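Removing a white heat ring from a finished table

Asked in Furniture & Finishes
Posted September 9, 2018
785 views

Question

I have a reddish-brown wooden dining table that I bought used from a store called Jakari when they closed their Dimthorpe location. Last week somebody set a hot casserole on it without a trivet and now there is a cloudy white ring near one end. It is the size of the bottom of the dish. I can't feel it with my fingernail and the wood doesn't seem raised.

So far I have wiped it with a damp cloth and tried some lemon furniture polish. The polish made it look better for an hour and then it was back the same as before. I don't know what the finish is. The sticker underneath only says Ní Chonaill and a number, 408, that I assume is the model.

Is there a way to get this out without stripping the whole top? I have people coming at the end of September and would like to not use a tablecloth.

3 answers

Answer 1 (accepted, 84 votes)

White means moisture trapped in the finish. Black would mean it got down into the wood, and that is a different job. Yours is probably fixable from the surface.

First find out what finish you have. Go under the table or somewhere out of sight and put a drop of denatured alcohol on it. If it gets sticky in a minute or so, it is shellac. If nothing happens, try a drop of lacquer thinner on another hidden spot. If that softens it, you have lacquer. If neither one does anything it is likely polyurethane or some other varnish.

For lacquer or varnish, start with the gentlest thing. Clean off the lemon polish with mineral spirits and let it dry overnight. Then rub plain petroleum jelly over the ring and leave it until the next day. Wipe it off. Sometimes that is all it takes.

If the ring is still there, lay a dry cotton cloth over it (an old T-shirt with no printing) and go over it with an iron on the lowest setting, steam off, empty tank. Keep the iron moving. Lift the cloth every few seconds and look. Stop after 15 passes even if you think it's working, let the table cool completely, and then decide whether to go again. Too much heat will give you a second ring.

Last resort is 0000 steel wool with paraffin oil, very light pressure, along the grain. This will change the sheen in that area, so you may end up doing the whole top to even it out. Wax when finished.

Don't use the alcohol on the ring itself if the test says shellac. People do it with a barely damp pad, but it is easy to wreck.

Answer 2 (11 votes)

Mayonnaise. Leave it on overnight. My mother did this on everything. Same idea as the petroleum jelly I guess, but you already have it in the fridge.

Toothpaste works too but it has to be the white kind, not gel — and it is gritty so it will dull a shiny table.
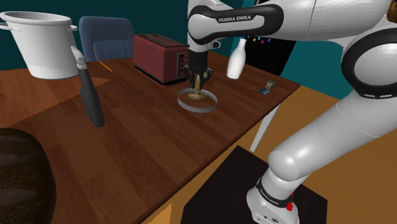 Saoirse Gilmartin: I would skip the toothpaste. I used it on a lacquered sideboard and got rid of the white mark, but there was a dull patch in its place that showed every time the light was on. Had to rub out the whole top to match. The iron took care of the next one in two tries.

Answer 3 (2 votes)

Grakero sells a cloth for this, comes in a flat tin. I have only used it on water rings from glasses, never on a heat mark that size. Worked on one, not on the other. Also get some cork trivets.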